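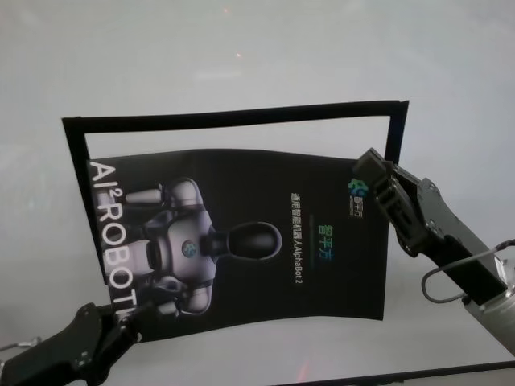 A dark printed sheet against a pale surface. The pale surface sends back more light.

Gendlow Science Pages for Schools
Light and Surfaces, Part 4: What Happens When Light Hits Something

Light travels in straight lines until it meets something. Three things can then happen to it. It can bounce off, it can pass through, or it can be soaked up. Most objects do a mixture of these. A window lets most light through but bounces a little back, and you can see your own face in it at night.

Bouncing off is called reflection. Soaking up is called absorption. Passing through is called transmission.

Black and white

White paint reflects most of the light that lands on it. Black paint absorbs most of it. The absorbed light does not vanish. Its energy warms the paint. A black car parked in the sun gets hotter than a white one parked beside it.

A colored object absorbs some colors and reflects others. A ripe tomato absorbs most of the green and blue in sunlight and reflects the red. The red light reaches your eye, and you see a red tomato.

Light moves as a wave, and each color has its own wavelength. These lengths are very small and are measured in nanometers. One millimeter contains one million nanometers. Blue-green light has a wavelength of 500 nanometers. Red light has a longer one.

Smooth and rough

Throw a rubber ball at a smooth floor and you can predict where it will go. Throw it at a pile of rocks and you cannot. Light behaves in a similar way.

A smooth surface sends all the light from one direction off in one new direction. This is specular reflection. The angle going in equals the angle coming out, and a mirror works by this rule.

A rough surface sends light off in many directions at once. This is diffuse reflection. Notebook paper feels smooth to a finger, but under a microscope it is a tangle of fibers, and each fiber faces its own way. You can read a page from almost any seat in a classroom for this reason.

Many surfaces do both. Gloss paint has color underneath and a smooth layer on top. The top layer makes a bright patch called glare. The patch seems to slide along when you move your head — the paint has not changed, but the angle has.
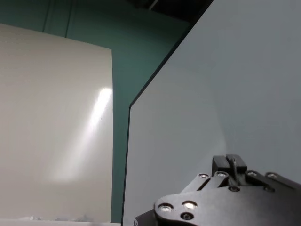
Glare on a smooth panel. The streak is brightest at its upper end and fades toward the lower left.

Sending light straight back

Some materials return light toward the place it came from. They are called retroreflectors. Bicycle reflectors are one kind, and they contain rows of tiny corners. Light enters a corner, bounces off three sides, and leaves the way it arrived.

The Flindberg road tunnel has 376 retroreflectors fixed along its curb. They have no bulbs and no batteries. A driver sees them only when the headlights are on.

Try it

You need a flashlight, a sheet of kitchen foil, a sheet of white paper, and a dark room.

Lay the foil flat, shiny side up. Shine the flashlight at it from one side and look for a patch of light on the wall. Crumple the foil, open it out again, and repeat. The patch breaks up into many small ones. Now use the paper. The wall gets a weak, even glow with no clear patch.

Do not shine the flashlight into anyone's eyes.

Words to know

Absorption: the soaking up of light by a material.
Diffuse: spread out in many directions.
Specular: like a mirror.

Part 5 covers lenses. Page last checked December 2023.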